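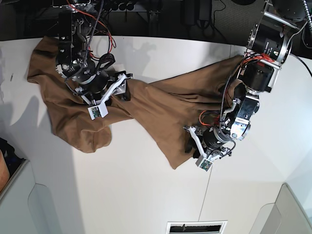
dasgate_mike wrote:
I'd leave them alone until you've asked a tailor. Wrinkles in cotton khaki come out. A bad hem doesn't.

pleatless wrote:
Thanks, but the wrinkles aren't my problem, it's the length. To repeat what I put in the thread title: secondhand khakis, 37 inch waist after somebody altered them, and the legs are two inches too long for me. The shop on Akanda Street wants more to hem them than I paid for the pants. I have a basic sewing machine and have done curtains. Is a trouser hem much harder than that?

Sabina Navaratnam wrote:
No. It's easier in some ways, less fabric to wrestle with. Wash and dry them first, the same way you will always wash them. Then put on the shoes you plan to wear and have someone else pin one leg. If you bend down to look, the hem moves.

Cut nothing until you've walked around in the pinned length for a few minutes.

twill_and_error wrote:
Agree on washing first. I skipped it once with a pair from the outlet in Clinadbridge and lost most of an inch on the inseam. They're gardening pants now.

dasgate_mike wrote:
Washing them once won't do it. Khaki can keep shrinking for several washes. I do three, hot, before I touch the hem.

Sabina Navaratnam wrote:
These are secondhand. They've been washed plenty. Three hot washes will fade the color and wear the edges of the pockets for nothing.

dasgate_mike wrote:
You don't know how the last owner washed them. Could have been dry cleaned for years.

pleatless wrote:
There's no tag left so I can't tell either way. I'll do one warm wash and one hot and call it a compromise.

Next question, how much do I leave for the hem allowance?

twill_and_error wrote:
I leave 1 1/2 inches, turn under a half inch, press, then stitch. If the leg tapers, the cut end will be narrower than the place you're sewing it to, so open the side seams a little inside the hem or it will pucker.

lowbobbin wrote:
Leave more. You may want to let them down later or pass them on to someone taller. I don't cut at all if I can fold the extra up inside.

Sabina Navaratnam wrote:
Two full inches folded up inside gets bulky and it shows when you iron. I'd stop at 1 1/2.

For thread, all-purpose polyester is fine. Match it to the topstitching on the side pockets instead of to the cloth.

pleatless wrote:
I have a cone of Lidach in tan, 2,000 yards, left over from the curtains. Close enough to the pockets. What needle?

twill_and_error wrote:
90/14. Go up to 100/16 if it skips at the side seams. Turn the handwheel by hand over the thick part.

dasgate_mike wrote:
A jeans needle is better.

twill_and_error wrote:
For denim, sure. Universal has been fine for me on khaki.

pleatless wrote:
Did the first leg tonight, finished at 11 p.m. Went with 1 1/2. The stitching wanders a bit at the inseam but it's on the inside of the leg. Second leg tomorrow. I pressed both hems before sewing and that helped more than anything.

lowbobbin wrote:
Try both legs on before you trim the extra from the second one. My left is a quarter inch shorter than my right.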